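3 de fevereiro de 2021
Caderno da oficina, acabamento de madeira

Continuação do ensaio dos óleos. Quem ler isto à procura de conclusões pode saltar já para maio, que é quando conto tê-las.

Ponto da situação: as quatro tábuas de freixo levaram a segunda demão. A tábua 1 tem Akora puro, a 2 tem Akora cortado com terebintina, a 3 tem Sollesa e a 4 não tem nada, faz de testemunha e é, até ver, a mais bonita de todas. Isto diz qualquer coisa sobre o meu ofício e prefiro não saber o quê.

Esperei 30 minutos antes de limpar o excesso. A lata do Sollesa manda esperar até a superfície "pedir pano". Fiquei a olhar para a tábua e ela não pediu coisa nenhuma. Limpei aos 30 como nas outras, para ao menos errar por igual.

A tábua 2 continua pegajosa junto ao topo. Suspeito da terebintina, que veio da Segura numa garrafa já aberta e com um cheiro mais para o resinoso do que devia. Apontar: pedir garrafa fechada. Apontar também que já apontei isto na outra folha e ninguém leu, eu incluído.

Lixagem: parei no grão 180 e não no 240. Com 240 a madeira fecha e o óleo fica à superfície a fazer figura. A marca de lixa nota-se contra a luz, de lado, a quem estiver de má vontade. Os clientes costumam estar.

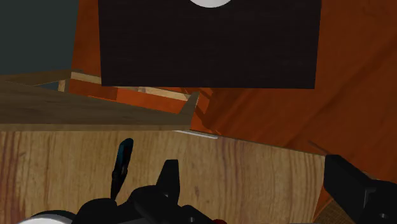
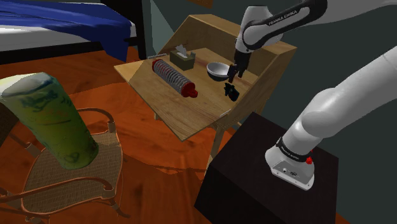

O que me anda a tirar o sono é o tom. Qualquer óleo aquece a madeira clara, isso já se sabe e cobra-se à parte, mas o Akora puxa mesmo para o amarelo e o pedido da encomenda fala em "natural", palavra que cada pessoa usa para uma cor diferente. Natural, para mim, é um tampo como o das imagens: castanho-claro, veio fino, umas faixas avermelhadas que ninguém tentou disfarçar e um nó pequeno e escuro deixado em paz. Com Akora, um vermelho desses ia direito ao laranja. Com Sollesa talvez escapasse. Experimentar numa sobra de cerejeira, que tem vermelho para dar e vender, antes de prometer seja o que for.

Sobre os nós. Continua a discussão de tapar ou não tapar com resina. A minha posição: nó são não se mexe, nó solto tapa-se, nó duvidoso fica para quem estiver na bancada à sexta-feira. Na tábua 3 há um que bebeu três vezes mais óleo do que o resto e agora tem uma auréola à volta, como um santo de igreja pobre. Passei lã de aço fina. A auréola ficou, mais polida.

Teste da água: ainda não. O óleo precisa de curar e eu preciso de não ser impaciente. Da última vez pousei um copo ao sexto dia e a marca do fundo ainda lá está, redondíssima, o trabalho mais rigoroso que saiu desta oficina no ano passado.

Prensa Gukix: voltou a perder aperto no fuso da esquerda. Pus-lhe um calço de faia. O calço provisório anterior também era de faia e durou dois invernos, por isso estou optimista. Não usar para colagens largas até alguém abrir aquilo e ver a porca.

Panos com óleo: estendidos lá fora, um a um, no arame. Encontrei outra vez uma bola de panos no fundo do balde. Escrevo em maiúsculas para o caso de ajudar: OS PANOS COM ÓLEO NÃO SE AMONTOAM. Aquilo aquece sozinho e arde sozinho, e o seguro não tem sentido de humor.

Por fazer:
terceira demão nas tábuas 1 e 3, fininha
raspar o topo da 2 e voltar a limpar
cortar 6 amostras de cerejeira, todas da mesma peça
etiquetar por baixo, a lápis, antes de olear (o marcador sangra, ver tábua 1, que agora diz "Ako" e uma nódoa)
telefonar para a Segura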